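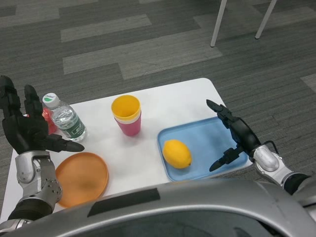
Figure 10.1 A clear plastic water bottle on a white tabletop.

Chapter 10
The Neck and Upper Back

Neck pain is one of the most common complaints a chiropractic student will meet in clinic. Most of it is mechanical. It comes from the joints, disks and muscles of the neck, and it changes with posture and movement. A smaller share comes from disease, nerve injury or trauma, and the first job of the exam is to tell these apart.

Chapter 4 covered the patient history. We now apply it to one region. Consider Declan Horgan, a bookkeeper at Dunne who has had stiffness on the right side for 10 days. He has no arm pain and no numbness, and he turns his head to the left without trouble. What should be asked next? What should be tested before any hands-on care begins?

We will come back to his case twice — once after the section on range of motion, and again when we discuss referral.

Before reading on, review the seven cervical vertebrae and the nerve roots on page 141. Key terms are in bold the first time they are used.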